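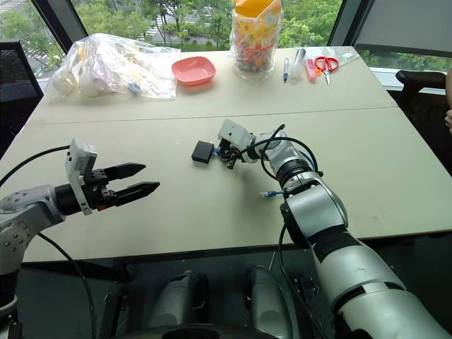
Fig. 4. Both arms over the bench, left gripper open, right gripper down at the little black box.

Part 3: Cables, grippers and the first slow moves

By now you should have both arms bolted to the base and the base standing up against the table. If it still rocks, go back to Part 2 and sort that first, I mean it! I've called the whole thing Gadska, so if you see that name in the config files, that's just mine and you can change it.

1. Switch off at the wall. Both arms will sag when the power goes, so get a hand under each forearm before you flick anything.

2. Run the gripper cable up the outside of each arm and leave a proper loop at the wrist. Mine look far too long (Mohsin Tanoli keeps telling me so) but my first lot were neat and tight, and I pulled a plug clean out on the second day.

3. Fix the small white module on top of each gripper. Finger tight plus a tiny nudge -- the threads are soft.

4. Push the tables together so the seam runs across in front of you, and keep your test pieces on the near one. The far side is fine for pens, scissors, the sweet jar and whatever else lives on your bench.

5. Power up, left arm first. Wait for the click, then do the right.

6. Open hands.cfg and set speed to 15. It goes up to 50 and you will be tempted.

7. Send the left arm to "park". It should stretch in level from the side with the fingers open. If it points at the ceiling, the elbow offset has the wrong sign.

8. Put something small and square near the middle and bring the right gripper down to it with the arrow keys, 5 mm a tap. Stop when the fingers reach it. Lifting comes in Part 4.

CAUTION: Keep your own hands off the table while either arm is live. The stop button goes on your side, within reach, every time.

Note: check where your network lead is lying before you move the right forearm. I've squashed one under there already, and Ysaline Barbier has done two.

If the arms judder at low speed, try the Hoani driver settings at the back of this guide. They cured it on mine, though Wajid Jatoi's pair still hum a bit and we haven't worked out why.

Search this guide Go
3,617 views
Last edited 2018-02-12 by Jinlong Shen
Back to top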